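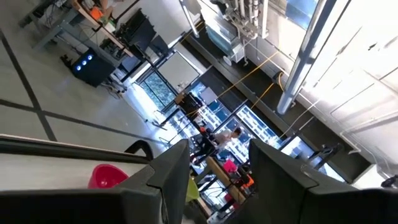 3.2 Household survey and choice of vessels

The survey was carried out in Mitham and in the neighboring settlement of Skikgate. We asked 200 households how they measure dry food before cooking. The question was put in open form, and the person who usually cooks was asked to answer. When two persons shared the cooking, both were heard and the answers were recorded separately. In total 2,167 single statements were collected, and each statement concerns one food and one way of measuring it.

Most of the statements do not mention a scale or a marked cup. The respondents speak of "a bowl," "the small bowl," or "a bowl and a bit." Such expressions are often treated in the literature as imprecise. In our opinion this view is too simple. Inside one household the same bowl is used for years, and the quantity of rice or lentils taken with it changes very little from one meal to the next. The difficulty begins when the recipe leaves the house. A daughter who moves to Skikgate takes with her the words, but not always the bowl.

For this reason we decided to record the vessel together with the word. Respondents were asked to fill their usual bowl with rice in the normal manner, and the content was then weighed. Each filling was repeated 4 times. Heaped and level fillings were kept apart, as the earlier study by the Gerlach group had mixed them and its results are hard to compare with ours.

Plastic bowls were by far the most common type named in the answers. They have replaced enamel in nearly all kitchens of the younger respondents, while older respondents often keep one enamel bowl only for flour. Figure 2 shows a bowl of the plastic type.
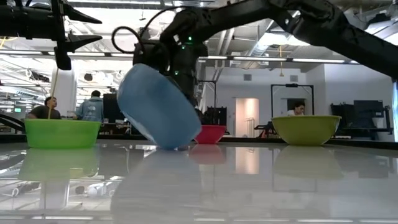
Figure 2. Light blue plastic bowl, tilted.

3.3 Coding of the answers

The statements were coded by two readers who worked independently. A first list of terms was prepared from some 50 statements and was then applied to the rest. Where a term could mean both a vessel and a dish, for example "a bowl of beans," the readers went back to the full answer. Cases which remained unclear were marked as such and are not included in the tables of Section 4.

The Zanmont word list was used for the spelling of local terms. It has no entry for the smallest bowl size, so in this case we kept the form given by the respondent, even if the spelling differs between the two places.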